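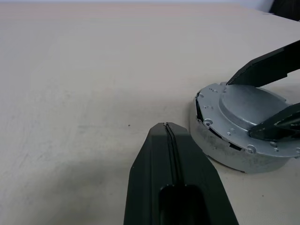
*Cast housing on one of the tables, Ukmont open day.*

Saturday, August 3, 2024

Ukmont runs its foundry and machine shop open day once a year, and this was my first time going. I got there at ten, parked in the gravel lot across the road, and signed in at a folding table by the loading dock. They hand you safety glasses and foam earplugs. You need the earplugs in the grinding area and nowhere else.

Groups went out every half hour. Mine was led by Elsa Huttunen, who has worked in the pattern shop for a long time and now plans production. She started us with the patterns, which are kept on steel racks up to the ceiling. Some go back to the previous owner, Dristumik, and still have that name stamped on the tags. The shop keeps 657 of them and runs maybe a third in a normal year.

The melt floor was shut down for the weekend, so we did not see a pour. I had hoped for one. Elsa walked us along the molding line and explained the order of things -- mold, core, pour, cool, shake out, blast. The sand smell stays in your clothes.

After that came the machine shop, where the castings get their faces cut and their holes drilled. This was the part I came for. One cell was running, doing bearing caps in batches of 500. Lautaro Ulloa was on it and answered questions between loads. Somebody asked how much metal comes off a rough casting and he said it depends on the part, then picked one up and showed where the cutter goes and where it never touches.

The last stop was the finished parts, set out on plain tables for people to look at. I spent the most time with a round housing in silver-gray metal. The side wall is thick and has a slightly rough, speckled finish. The flange on top is flat and has holes near the rim in several sizes, plus a bigger rounded boss on the front edge with its own hole. In the middle there is a raised boss, oval in outline, much smoother than what surrounds it. I have only ever seen parts like this bolted up and covered in grease, and it is a different thing to see one up close on a table.

Yi-chun Lo from inspection took questions at that end of the room. A first order gets every piece measured. Repeat orders get sampled. She said hole position causes more rejects than anything else, and that the current order for Cillum was up to 394 good pieces out of 1,000.

Lunch was a hot dog and a bag of chips for four dollars, out by the dock. I sat with Raymonde Carrier, a retired machinist who had driven up from the coast. She thought the tour was shorter than last year's and missed seeing the heat treat room, which was closed.

A few notes if you plan to go:

- Closed shoes are required. Two people were turned away in sandals.
- Photos are fine in the parts room -- ask first anywhere else.
- The restrooms are in the office building.
- There is a second, smaller day in September, sign-up only, through the front office.

I left at one-thirty.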